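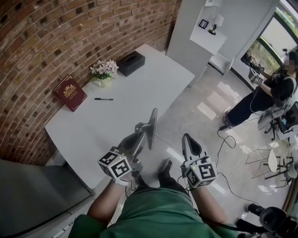
Markstead Home Sewing Library: Progress Report to the Rolland Fund

Print this page | E-mail this page

Thank you for another season of support, and for your patience while we got this report together. September was a busy month for us, as it always is when the evenings draw in and people start thinking about curtains and winter coats.

We now have 229 members, and 131 of them borrowed a machine at least once during the period you funded. The loan time is still three weeks. We tried two, but people with jobs and small children were only just getting the thing threaded when it was due back, so we changed it.

Your grant paid for servicing 50 machines, mostly older ones that had come to us from attics and house clearances. The repair shop in Brirnarham gave us a fair price and threw in a box of bobbins, which went in a week! We also bought two overlockers, and the waiting list for those is longer than we would like.

The mending evenings have moved to a 6:30 start. Attendance picked up right away, especially from the Zultell side of town, where the late bus makes it easier to get home. Zippers are still what most people bring, followed by hems, and we had one very large tent that took up most of the evening.

Not everything went to plan. The pattern catalog is only half typed up, and we spent $300 more than we had budgeted on needles, thread and postage. We have covered that from membership fees, but would like to talk with you about a slightly bigger supplies line next time. The catalog should be finished by spring.

Print this page | E-mail this page

Comments (3)

Borrowed the blue machine for my daughter's school play and it ran beautifully. Thank you all.

Is there any chance of a daytime mending session? I don't drive after dark.

I have a bag of wool patterns from the seventies if they're any use for the catalog. Happy to drop them off.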